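Week 6 handout: Laundry, or why I still fold my own shirts

Hi all! Notes from the March lecture, tidied up a bit. Sunee Khamphan asked me to put the reading in one place, so it's at the bottom.

We started with the question I get at every family dinner: can a robot do my washing yet? My short answer is "parts of it, slowly, on a good day." Washing machines took over the scrubbing ages ago. What's left is the fiddly stuff – collecting, sorting, carrying, folding – and cloth is horrible to work with if you're a machine. A mug has one shape. A shirt has a new one every time you drop it.
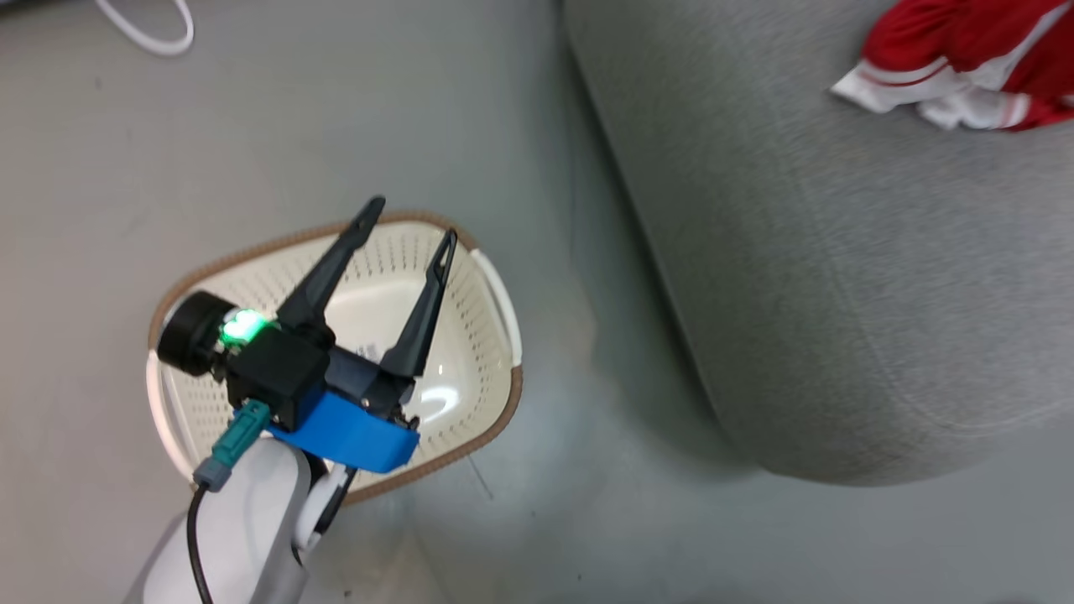
Gripper over the basket, red garment on the sofa.

Think about picking up that red garment with two thin fingers. Where do you grab? I'd go for the middle and lift, and I wouldn't care what it looked like on the way to the basket. A robot planning a neat fold cares a lot, and it has to guess where the collar went. (Remember the Durent paper: 479 tries in the test set, and the authors spend two whole pages on sleeves!)

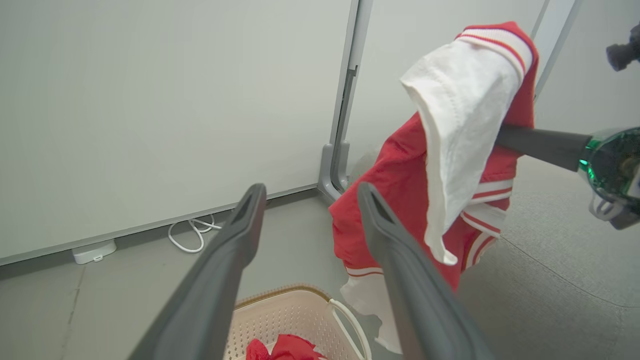
Reading time: 3 min

Look at what happens when cloth hangs over an arm. The red piece and the white one overlap, bits dangle underneath, and from a camera low down it's hard to say where one item stops. Then there's the basket, which has a rim and a handle for things to catch on.

For discussion: would you pay 3570 dollars for a machine that only put clothes in a basket? The Pindville group said no, but several of you said yes for a parent with a bad back, and I've come around to that.

Reading for next time: Nakpan, chapter 4, and the Lultine notes on grasping. Bring 500 words on one chore you'd hand over first.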